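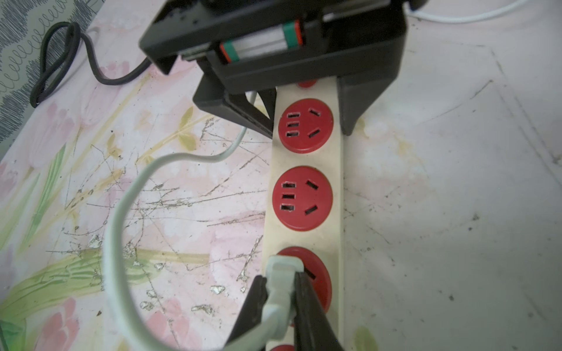
A reader of the draft from Guvdale asked why the sockets should be judged separately when they share one housing. Our report treats each outlet on its own – wear is seldom even along a power strip.

The Flirnum workroom survey covered 22 strips over 3 months. Discolored plastic was recorded apart from electrical faults. 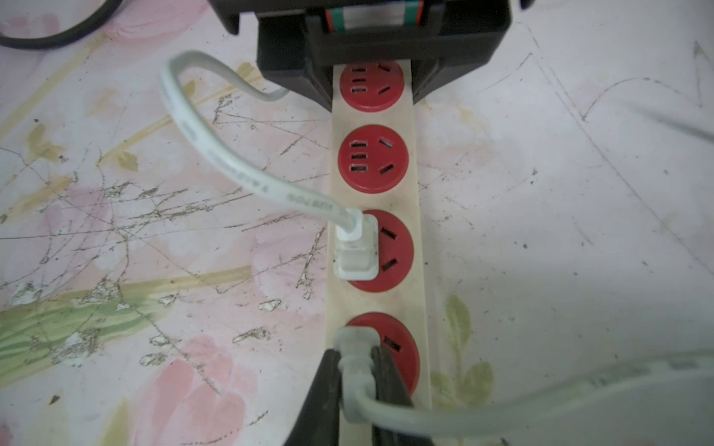
Plug spacing was the second criterion, as bulky plugs may block a neighboring outlet.

3 comments · 22 shares

This site uses cookies. Accept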